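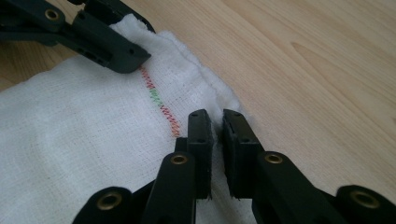
Irja Honkanen wrote to me after my last column that a patch should never show, and that anyone who mends in a bright thread is showing off. She has been sewing longer than I have and I take her letters seriously. I still think she is wrong, at least about the things most of us have in our kitchens and linen closets, and I want to set out why.

Her argument went like this. A good mend matches the cloth in color, weight and weave. The thread is drawn through so that the repair disappears at arm's length. If you can't do that, you should practice until you can, and in the meantime give the job to someone who is able. She learned this from an aunt who took in table linens, and the aunt was paid by the piece and lost money on any mend a customer could find.

For a customer's damask tablecloth, I agree with all of it. But most of the cloth that wears out in a house is not damask. It is dish towels, straining cloths, pillowcases, burp cloths, the thin white squares that get used for everything. These get washed hot and used hard. They are also what people throw away first, partly on the grounds that they are cheap and partly because they feel they can't mend them properly. The standard of the invisible mend is too high for the object, so the object goes in the trash.

I would like people to use a zigzag in whatever color is on the machine. Coral on white is fine. If the coral runs out and the only other bobbin within reach is green, green is fine too, and you can go back to coral when you find the spool. The cloth will strain curds just as well.

There are practical points in favor of a thread you can see. The first is that you can check it. On loose white cloth like gauze or muslin, a white seam is very hard to follow, especially under a lamp in the evening. You sew along, and when you turn the piece over you find that the needle missed the edge for an inch and caught nothing. With red or orange you see the miss at once and can go back over it. When the mend gives way a year later, you also know exactly where the old stitching ran and can pick it out without cutting the cloth around it.

The zigzag itself matters more than the color. A straight stitch on loose weave puts all the pull on one or two threads of the cloth, and they slide. A zigzag takes in more of the weave on each side and gives a little when the cloth is wrung out. I set the width fairly wide and the length medium. Too short, and the stitches crowd together and chew a line of holes, which I have done more than once. Put a sheet of tissue paper under the gauze if your machine likes to pull it down into the plate. The paper tears away afterward.

Folding helps as well. Where the edge is frayed I turn it over once and stitch through the double layer. I don't turn it twice on thin cloth that is going to be boiled, because the thick edge dries slowly and starts to smell.

Anneli Kallio, who runs the Thursday sewing table at the Durnwood library, raised a different objection when I tried this out on her. She didn't mind the color. She said that beginners who are told anything goes will stop learning, and that she has seen people stay at the same level for years, happy with puckered seams and loose ends. I think this is the stronger complaint. There is a kind of visible mending that is mostly decoration, and some of it won't last through two washes. If the ends aren't fastened the whole line comes out, however cheerful it looks.

So I would draw the line at sloppiness and leave color alone. Backstitch at the start and the finish. Check the tension on a scrap before you touch the real piece. Wash the cloth before you mend it, since new muslin can shrink a good deal and the seam will gather up if you sew first. Press it. These are small habits and a beginner can pick them up in an afternoon. They don't depend on owning the right shade of thread.

I'd add that a change of thread in the middle of a seam is useful to a learner. If you switch colors after changing the tension or the stitch length, you can look back along the line and compare. I kept a practice cloth like that when I bought my present machine, a secondhand Krajčí, and I learned more from it than from the manual, which was missing its pages on tension anyway.

Then there is cost. In January I went through the household linens and set aside everything with a hole, a tear or a bad edge. It came to 137 pieces, counting the ones from my mother's house that I had never unpacked. Buying white thread in the right weights for all of them would have been possible, but I already had a drawer of odd spools in colors I will never make a dress from. I used those. Nearly all of the pile is back in use. The rest was too thin to hold a stitch and became rags.

I don't expect to convert Irja. Her tablecloths are beautiful and I've eaten off them. What I object to is the idea that her rule covers everything made of cloth. A good rule for the dining room can do harm in the kitchen if it makes people give up. I hear from readers who own a machine and haven't taken the cover off in years. When I ask why, a lot of them say they are not good enough. They mean that their stitching shows.

Hanne Nieminen asked what to do about hand towels for guests, which fall somewhere between the two. I mend mine in a thread close to the color of the towel and don't worry past that. If the guests are family they get the orange ones.

For anyone who wants to start, take the worst straining cloth you have. Wash it, dry it, press it, fold the bad edge over once and run a zigzag down it in a color you can see. Trim the ends. Use it that week, wash it again, and look at the seam before you put it away.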